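4.2 What women told us about pelvic floor training after birth

The most exciting result of the Kvam study is how many women kept going. We enrolled 600 new mothers, and 400 of them were still doing their exercises at week 16. Earlier home programs that we looked at lost people much faster than this, and we had braced ourselves for the same!

Why did they stay? The interviews, led by Renata Mansilla and Torunn Hägglund, give us some wonderful clues. Women liked that a session took 5 minutes and could be done sitting down. Many tied it to something they already did every day, such as feeding the baby or waiting for the kettle. One mother told us she did her squeezes at every red light on the drive to work, and that she now looked forward to a slow commute.

Teaching mattered too. Each woman had one visit with a physical therapist, who checked that she was lifting the right muscles and wasn't holding her breath. Several had been doing the exercise wrong since their first pregnancy and were delighted to feel the difference (one called her sister from the parking lot to pass on the tip). Women who missed this visit and learned from the leaflet alone were more likely to stop, and we would love to see a trial built around that one question.

Reminders were a mixed bag. The Fivomus text messages were popular in the first weeks and then mostly ignored. Levchenko and Boström suggest letting women pick their own times, and we agree that this is well worth trying.
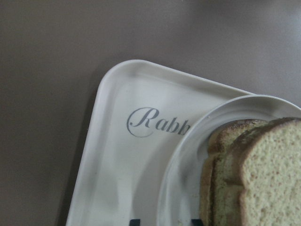
Figure 3. Tabletop with a white plastic serving tray.

We were also struck by how freely women talked once somebody had asked. Leaks when sneezing, running or picking up a toddler came up in nearly every group, often with a lot of laughter, and quite a few women said they had never mentioned it to a doctor. The group talks were not part of the original plan. Valter Rønning added them in December after the pilot, and they gave us some of our richest material. Section 4.3 turns to the women who stopped before week 16 and what they said would have helped.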